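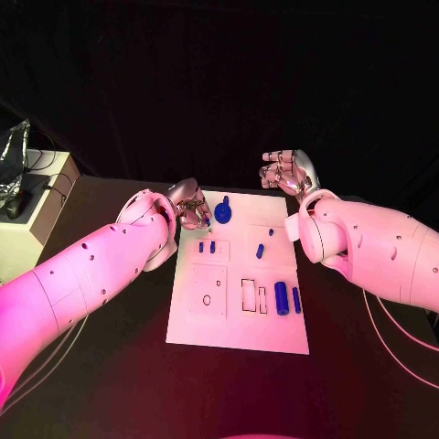
Fine Motor Assembly, Handout 4: Small Parts and the Layout Board

Hi everybody. A few of you asked me to write up what I rambled through last time, so I've typed it out and put back the bits I forgot to say (there were plenty). Please read it before the August session and bring your own board.

Why I make you use a sheet

When I started teaching this class I let people work straight on the tabletop. Chaos! Pegs rolled off, stems got mixed up with pegs, and by the break half the group was on the floor looking for parts. Then Liv Magnusson lent me her old layout board from the Myklebust workshop, and I've never gone back. A layout board is a flat sheet with an outline or a panel for each part. You put the part on its outline, you can see at a glance what's missing, and your eyes get a rest from hunting.

I like white for the sheet and one strong color for the parts. Blue on white is my favorite and it's easy to pick out even when the room lighting is odd. If your printer makes the outlines very faint, go over them with a pencil. A thick marker is too much: the line gets wider than the peg and you won't know where the middle is anymore.

Put the sheet in the tall direction, with the long side running away from you. I know the wide way feels more natural, like a place mat, but then your elbows go out and your wrists start to twist. Try both at home and see which one your shoulders like.

Picking up a short peg

Okay, this is the part everyone wants to rush. Come in from above with your fingers curled down and pinch the peg near the top. If you pinch it low, your fingertips touch the panel before the peg does, and you end up wiggling it around blind. Lift it straight up first, then move sideways. People love to drag! Dragging knocks over the neighbors, and with two pegs standing side by side you'll get both of them every single time.

Your other hand can wait, open and a bit higher than the working hand, well clear of what you're looking at. Ronja Hägglund calls this "parking," and I've stolen the word. Don't rest it flat on the sheet, please. The sheet slides and everything goes with it.

Telling the pegs apart

Some pegs in your kit differ by very little, one a touch thinner, another a touch taller. Stand them next to each other on the same panel and bend down until your eyes are level with them. Looking straight down tells you about thickness and nothing at all about height. The kit lists go by number, so here are the two you'll mix up:

3,208 thin peg, short
3,303 thicker peg, slightly taller

Write the number lightly next to the outline if that helps. I do.

Knobs and tilted cylinders

The gear-shaped knob goes down base first with the stem pointing up. Hold it by the stem and not by the teeth, or you'll cover up the very edge you're trying to line up. For a cylinder that has come to rest at an angle, don't poke it from the side. Pinch, lift, straighten it in the air and set it down again. It feels slower and I promise it's quicker than chasing it across the table.

For next time

Do ten minutes of pick and place with your left hand, then ten with your right. Jot down which panel gave you trouble. Anyone still missing a kit should email Oda Sæther by 30th July and ask for the Venard set, the one with the spare pegs in the lid.

Solange Bittencourt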